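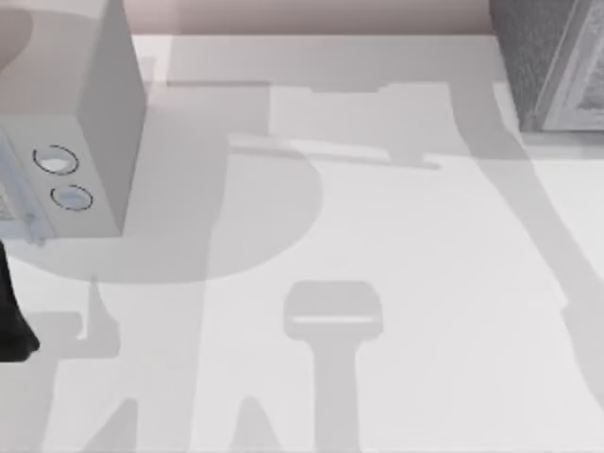

Evening Classes in Letterpress and Type: Your Questions

Do I need any design experience?
None at all! Half the fun of the Narnthorpe course is the mix of people. We've had bakers, bus drivers and a retired surveyor who fell head over heels for wood type.

Who teaches it?
Fenna Willems takes the typesetting and Teun Van Damme looks after the presses. They love questions (the odder the better), so bring plenty.

How long is the course?
5 evenings, starting in September. Each one runs from 6.30 until 9, though people do tend to linger over the colour mixing.

What will I make?
A small poster in two colours, plus a folded booklet with your own words in it. You choose the typeface, and with 3000 pieces of wood type in the drawers that can take a while!

What should I wear?
Old clothes and closed shoes. Ink gets everywhere. Aprons are on the hook by the door.

Can I print between classes?
Yes, once Teun has checked you on the proofing press. Email Lies Vandenberghe to book a time.

What if I miss an evening?
Let Fenna know and she'll find you a catch-up spot, usually the hour before the next class.

Can I bring my own paper?
Please do. Uncoated stock with a bit of weight prints beautifully, and we're always keen to try something new.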